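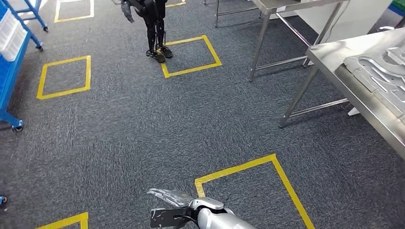
Yellow tape squares on the grey speckled carpet. Blue trolley on the left, steel furniture on the right.

Threads > Trevenia > Workrooms and making > Floor tape

1/ Right, a thread about floor tape, which I realise is a niche thing to be thrilled about on September 15, 2025, but I have been on my knees with a roll of yellow for a good part of the last few days and I have opinions!

42 likes · 6 replies

2/ The job was marking out parking spots on carpet at our place in Trevenia. Everything in there has wheels or gets shifted about, and it all used to drift. You'd put a trolley down by the wall and a day later it would be in the middle of the floor with three people walking round it.

18 likes

3/ Why squares and not just a cross or a dot? Because you can see a square from the doorway. A dot disappears the moment something is parked on it. A square still shows its corners, so you can tell at a glance if the thing sitting in it is straight. I love a corner.

31 likes · 2 replies

4/ Width matters more than I thought. I started with the skinny stuff we had in the drawer and on a speckled carpet it just vanished. The wide yellow is a completely different animal, bright and chunky, you couldn't miss it if you tried. Grey carpet plus yellow tape is a gorgeous combination, by the way. I'd have it at home.

57 likes · 4 replies

5/ Now the carpet bit. Most tape hates carpet. Vacuum first, then vacuum again going the other way (I skipped the second go on my first square and had to lift the whole thing, it came up wearing a little fur coat). Press it down with the heel of your hand, then go over it with something hard and flat. I used the back of a dustpan.

64 likes · 11 replies

6/ Do your measuring from one wall only. One! I measured two squares from the window side and the rest from the door side and of course the room isn't a true rectangle, because no room in Prenbridge or Trevenia or anywhere else has ever been a true rectangle. Two squares had to come up and go down again.

29 likes

7/ What I do now: cut a big bit of cardboard to the size of the inside of the square, lay it down, and run the tape along its edges. Slide it to the next spot and off you go again. No tape measure after the first one. The cardboard has a name by this stage. It is called Buthelezi and it lives behind the door.

88 likes · 9 replies

8/ Corners: you can overlap or you can butt them up. I overlap, then cut through both layers on the diagonal and peel out the spare bits, so you get a proper picture-frame corner. It takes ages and it looks so smart. Go gently with the knife though, you want to cut tape and leave the carpet alone.

40 likes · 3 replies

9/ Somebody asked in the replies whether the squares should line up with the walls. Mine don't need to. I care more about there being room to walk between them, so I laid the cardboard down, pushed a trolley past it, moved the cardboard, pushed the trolley again. Very satisfying way to spend a morning.

22 likes · 1 reply

10/ Speaking of trolleys, can I say a word for blue metal ones on wheels? Ours is such a cheerful thing against all that stainless steel. I'd been thinking of swapping it for something plainer and now that the yellow is down I've gone right off the idea. Blue and yellow together, lovely.

35 likes

11/ Things I'd do differently: buy two rolls at the start (I ran out halfway along a side, and the join shows if you know where to look). Wear knee pads. Tape with the lights on full, even in daytime, as the speckle in the carpet plays tricks on your eyes and makes a straight edge look wobbly.

26 likes · 5 replies

12/ Next up is the room at Grastislow, which is hard floor and should be a doddle by comparison. I want to try a second colour in there for the walkways, maybe white, maybe green. Votes welcome. I'll put the squares in first and live with them for a bit.

19 likes · 17 replies

13/ Oh, and for those asking how long it lasts on carpet: no idea yet! The edges will be the first to go, I should think, wherever wheels cross them. I'll have a crawl round in December and report back on which corners have lifted.

33 likes · 2 replies

14/ Last one, as I've had a few messages about getting old tape off. Pull it back low and slow, nearly flat against the floor, and keep a damp cloth by you for any sticky bits. My two wrong squares came up clean that way. Please send me pictures of your floors, I mean it, I want to see them all.

71 likes · 23 replies

2000 shares · 1181 comments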